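3.2 Collecting demonstrations by remote control

All demonstrations were recorded on the Tetura cell, a bench setup with two-finger grippers and a small camera at the wrist. An operator drives the arm from a handheld controller and sees the wrist view on a monitor while doing so. We tried guiding the arm by hand first, as in our earlier work on the Nendano tasks. Hand guiding was quicker to learn, but the operator's hands and sleeves kept entering the wrist view, and a policy trained on those recordings did poorly once the hands were gone. We kept 12 of the hand-guided recordings for the comparison in Section 5 and collected everything else by remote control.

The task is to take a lidded paper cup from a cardboard carrier and pass it to a person. Each demonstration begins with the arm in its rest pose and ends when the operator opens the fingers and backs away. Operators were told to grip the cup low on the body and to keep it upright. They were not told how fast to move or which side to approach from. Figure 2 shows a grasp near the bottom of the cup, with the green contact pads against its lower sides and the lid left clear.
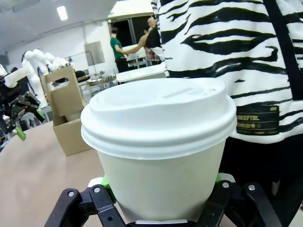 Page last modified: March 2018

Figure 2. Wrist camera view of a lidded paper cup held upright between the gripper fingers, with the cardboard carrier on the table behind it.

Two operators, Jianhua Kong and Pavithra Kaimal, recorded 31 usable demonstrations each. Kong had driven the arm for several months before the study. Kaimal had used it for one afternoon. Her recordings are longer and contain more small corrections just before the fingers close. We left these corrections in. In a pilot run we trimmed them, and the resulting policy closed too early when the cup was off to one side.

We discarded 11 recordings. Most were dropped when the link to the controller stalled and the arm held still for more than a second. The rest were cases in which the wall of the cup buckled. Finger force was set by the operator through the trigger, with an upper limit in software, and this limit was lowered after the first day of recording.

Images and joint positions were saved together with the controller input. The policy sees the images and joint positions only. We did not mask people or other equipment out of the background, because the same room is used for testing. Labels for the start of the grasp and the moment of release were added afterward with the Skandier annotation tool and checked by the operator who had not made the recording.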